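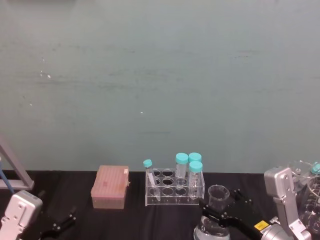 ## 플라스크 인식부터 다시

토요일 오후에 양팔 셀의 인식 노드를 다시 손봤다. 검은 천 위에 팁 박스, 투명 아크릴 튜브 랙, 청록색 뚜껑의 튜브 네 개, 삼각 플라스크가 올라간 배치다. 팁 박스는 문제가 없다. 분홍색이라 색만으로도 마스크가 깔끔하게 나온다. 골치 아픈 건 투명한 것들이다. 깊이 값이 유리를 뚫고 천이나 벽에 찍히는 바람에 포인트 클라우드에서 플라스크 몸통이 통째로 비어 버린다.

지난달까지는 Stemonel의 깊이 보정 모듈로 구멍을 메웠는데, 액체 경계면 근처에서 값이 튀었다. 이번에는 깊이를 포기하고 가슴 높이 카메라와 머리 카메라의 윤곽선을 맞추는 쪽으로 바꿨다. 목 부분의 중심축만 구하면 파지점은 계산으로 나온다.

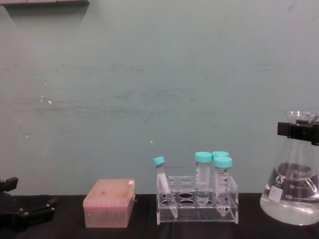
축을 구하고 나면 남는 건 두 팔의 계획 순서다. 원래는 Nimri 플래너에 양팔을 한 덩어리로 넣었다. 자유도가 늘어난 만큼 탐색이 느렸고, 2449번 시드에서는 매번 시간 초과가 났다. 지금은 오른팔 경로를 먼저 풀고 왼팔은 그 경로를 시간축 장애물로 받는다. Liam Moynihan이 예전에 메일로 권했던 방식인데, 그때는 귀찮아서 미뤘다.

파지 자세 후보는 227개에서 시작해 충돌 검사로 거르고 17개만 최적화에 넘긴다. 깔때기가 있을 때는 충돌 모델을 따로 붙인다.

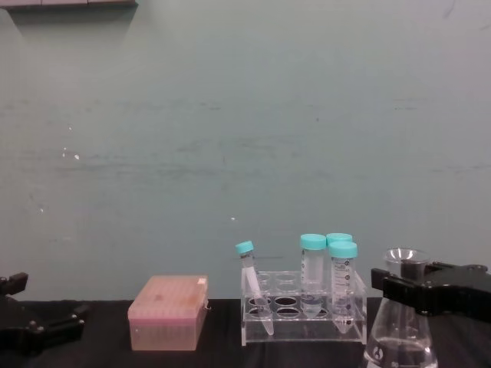
충돌 모델의 여유 거리는 약 2mm로 잡았다. 더 키우면 랙 쪽에서 접근하는 후보가 전부 탈락한다. 기울어진 튜브도 따로 처리해야 했다. 기존 코드는 뚜껑 중심에서 수직으로 원기둥을 내려 그렸기 때문에, 비스듬한 튜브는 뚜껑만 맞고 몸통이 엉뚱한 곳에 있었다. 뚜껑 타원의 장단축 비로 기울기를 추정하고, 손목 카메라로 한 번 더 맞춘다.

손목 뷰에서는 랙이 화면 가장자리에 걸리면 뚜껑이 잘려서 타원 피팅이 흔들린다. 잘린 검출은 버리고 이전 추정값을 유지하게 해 두었다. 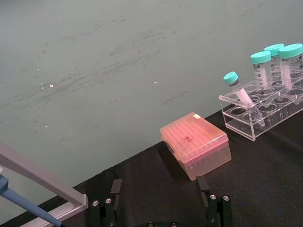
## 남은 일

- 손목 카메라 외부 파라미터 재보정. Rovton 스크립트는 단위가 섞여 있으니 먼저 고칠 것.
- 벽의 흰 점이 특징점으로 잡히는 문제. 벽 영역 마스크로 처리.
- 로그 뷰어에 양팔 시간축 나란히 표시.
- Lewis Rankin에게 플래너 분기 코드 리뷰 부탁하기.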